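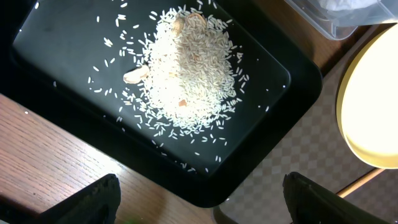
Gripper stops closing partway through a session

tallowbend
Hi all, hoping for some patient ears. Our arm does small kitchen jobs at a tabletop, and since November the Fitlow gripper has been quitting on us. It closes fine for the first 84 cycles or so, then one finger lags and the controller throws fault 449. Power it down for 4 minutes and it's sweet as pie again. I've swapped the cable and re-seated the connector – no change at all. Has anyone met this one? 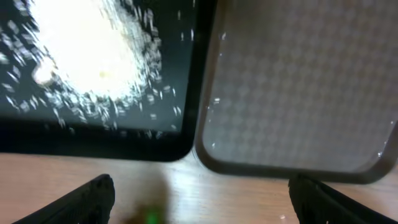

quillback_r says that fault is nearly always heat, and that the Clurmont forum is full of it. Lower the holding current and let the fingers rest between picks, is the advice, and don't bother opening the housing.

tallowbend
Thank you, that's kind! I did lower it last night, and got to almost 470 cycles before it tripped. Better, but I worry about a weaker grip when we move on to bowls and such. A dropped one near somebody's feet is my real fear here.

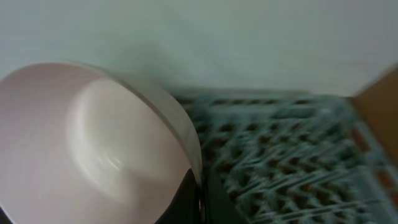

osierlane

I'm going to disagree with quillback_r a little, with all affection. Heat would slow both fingers, and you said one lags. I had the same thing on a Liang arm and it was grit in the slide, so please do open the housing (power off and unplugged, and do wait for the lights to go out). Rice dust gets everywhere, bless it. And put the current back up before you lift anything breakable!

quillback_r
Fair enough about the one finger. I'd still log the temperature first, it costs you nothing.

tallowbend
I'll do both this evening and report back.

Recent threads
Lurnance mount cracked at the wrist
Fitlow firmware: stay or roll back?
E-stop button sticks in cold weather
Clurmont controller fan noise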